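Ticket: Open day table, can shelf routine stalling
Site: Stulstead, main lab
Opened by: Märta Nygård
Status: Closed, follow-up in March
Priority: High until Saturday, then normal

Problem as reported
The two-arm table for the open day runs the shelf demo (cans onto the slatted shelf and off again) and then stalls. The arms stop and the console gives "target not confirmed, timeout 180". No collision flag, no motor fault. Restarting the routine clears it for a while. Visitors from Clinport and Partanen are booked for the morning slot, so I need it to get through a full session.

Views from the session, wrist, head and fixed:

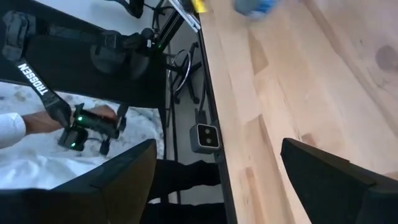
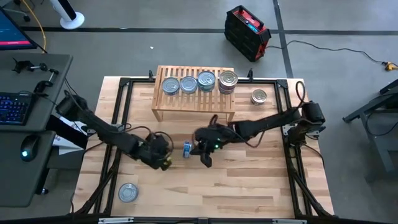
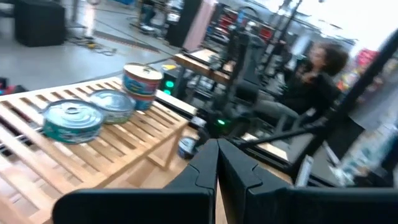
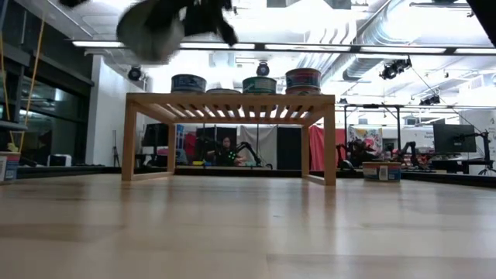

Seija Valtonen
Read the log you attached. The timeout comes from the check step after each placement, so I would leave the arms alone for now. The check wants a clear look at the lid of the can that was just set down. If somebody changed the order of the cans between runs, it can end up waiting on a short can that has a tall one in front of it. Which version of the routine is on the table machine? And are you loading the Plasto can list or the old one?

Märta Nygård
Version 26. The can list was the old one. I didn't know there was a second list.

Seija Valtonen
OK. Please do the following in this order.
1. Stop the routine and park both arms.
2. Load the Plasto list. It has the can heights in it.
3. Set the timeout to 62.
4. Turn on "skip and continue". A missed check then gets logged and the arms go on to the next can.
5. Run it seven times without touching anything and send me the log.

Märta Nygård
Done. Runs 1 to 5 were clean. Run 6 logged one skip and kept going. Run 7 clean. The log is in the shared folder under Stulstead/openday.

One more thing – when I went from step 2 to step 3 the timeout field jumped back to 180 after I saved. I had to enter it twice.

Seija Valtonen
Known bug. The field reloads when the list changes. Entering it a second time is fine, it sticks until the machine is restarted. Check it again on Saturday before the doors open.

Märta Nygård
Update, Saturday 4 p.m. Checked the field at start-up, it was back at 180, changed it. Morning and afternoon sessions both ran to the end. Three skips in the log, no stalls. Partanen asked for the can list, I told them to write to Seija.

Closing this one. The timeout field bug goes on a separate ticket.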